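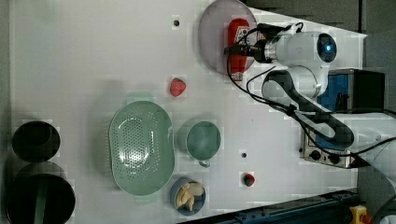

Skolta, kitchen set 3: colours, washing and the shelf

Notebooks > Flurkstead > Skolta > Table things

18 November 2019

Morning was used for the kitchen things. I write down how the table was laid, because on Friday I had only my memory and a bad sketch, and it took me a long time to put everything back.

Layout as it was today: plate in the upper part of the table, ketchup on it. One strawberry to the left of the plate. Lower down the green colander, open side up, with the green mug at its right. Below the mug the small blue bowl with the bananas in it, and the second strawberry (the dark red one, with leaves) to the right of the bowl, near the edge. The two black pots at the far left, the smaller one higher and the larger one lower.

I want to keep this as the layout for the whole week. If somebody needs the table for another thing, please put it back in the same way or write here what is changed.

About the colours

The mint green of the colander and the mug is good on the white table. It is clear enough to find and it does not shout. The plate I am less happy with. It is a very pale mauve, and in the afternoon, when the lamps are on and the blind is down, I have difficulty to see where the plate finishes and where the table begins. The red bottle helps, but without it the plate nearly disappears. I looked on the Tillham web page for the same plate in a stronger colour. They have it in a dark blue, but only together with a soup bowl which we do not want. I have not ordered. I will first ask if we can change the one spare plate we have never opened.

The black pots are the opposite. They are so dark that the inside is hard to judge. The larger one has the green stripe inside, and this I find useful, the eye has something to hold. For the smaller one I tried a bit of green tape at lunch, but it came off when I washed it. To try again with something better, or leave it.

Yellow on blue is the best combination we have. The bananas stay in that bowl.

Strawberries

They are a nuisance. They are small and they roll, and each time I turned my back one was under the shelf. I tried to lay them on the flatter side, with the leaves pointing away from the edge of the table. The one near the edge behaved well until I opened the door. We should perhaps move it a hand's width inside, but then it comes too close to the bowl and it looks like it belongs to the bananas. Left as it is for now.

Ketchup

Label is still in good condition. The older bottle had a label that was lifting at the corner and in the end we threw it away, so please do not leave this one in the sink with the rest. Wipe it with a damp cloth only, dry it immediately, and keep the cap closed. In the September entry I wrote that the bottle should always stand. I take this back. On the plate it can lie, and it goes nowhere.

Washing

Done at the end of the morning, in the sink of the Paiva room, because ours has no plug again.

- mug, bowl, plate: warm water, a little soap, soft sponge
- colander: the same, then shake it over the sink. Water stays in the holes much longer than one thinks. I left it on the rack for 28 minutes and it was still leaving spots on the paper
- pots: by hand, no rough side of the sponge
- fruit: cloth only

For one wash I use 200 ml of water with the soap in it, then rinse under the tap. More soap than that leaves a film on the black pots and you see every finger.

Please nothing of this set in the dishwasher upstairs. The other mug came back from there with a dull side.

The shelf

The new shelf is up, 600 mm wide, on the wall beside the door. I measured before that the large pot and the colander go side by side, and they do, but the handle of the mug then sticks out in front and my sleeve catches it. Better order, from left to right:

large pot, with the small pot inside it
colander, with the bowl inside it
mug, handle to the wall
plate standing behind, against the wall

Bananas and strawberries go in the box with the lid, not loose on the shelf. Ketchup stands next to the box.

I put a paper label under each place. My handwriting is what it is. If somebody has the label printer from Flurkstead stores, I would be glad to borrow it for ten minutes.

Still open

- Plate: exchange the spare one for a darker colour, or live with it
- Some mark inside the small pot which survives washing
- Plug for our sink (asked already, will ask again)
- Decide if we want a second mug on the table. I think no, it becomes crowded on the right side of the colander, but in the last meeting it was wished for
- Check if there is a rule about keeping food things on the same shelf with the tape and the scissors. I moved the scissors to the drawer in the meantime

Tomorrow I start with the same layout, and I change only the place of the small pot.

Recent entries in Table things
Skolta, kitchen set 2: what is chipped and what is lost
Order from Tillham, missing parts
Sponges, which ones not to buy
Paiva room: who has the key
Drawer list, September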